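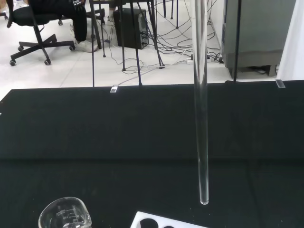

Home | Workshops | Gallery | Supplies | Contact

Bench Glass at Gastent

Gastent is our teaching lab for people who want to learn basic glassware handling. The bench is used for tubes, beakers and small racks, and the dark top makes clear glass easier to find. Plain test tubes, 200 of them, came from Duva in November.

Tube over the bench, round end down — the black top shows dust as well as it shows glass. Two clear clips sit on the far edge, and the white rack with the round holes is at the front beside the beaker. Floor tile is white throughout.

Posted 29/04/2024 in Gallery

Previous | Next | Back to albums

Comments (3)

cakness81: We have the same kind of black top at Cakness. A damp cloth works for the dust, but it comes back by lunch.

Domański: Do you sell the racks separately? I only need 2.

tubeshelf: Clear tubes on a light bench are a pain. I broke one last month reaching for a pencil. Might try a dark mat — does it have to be rubber?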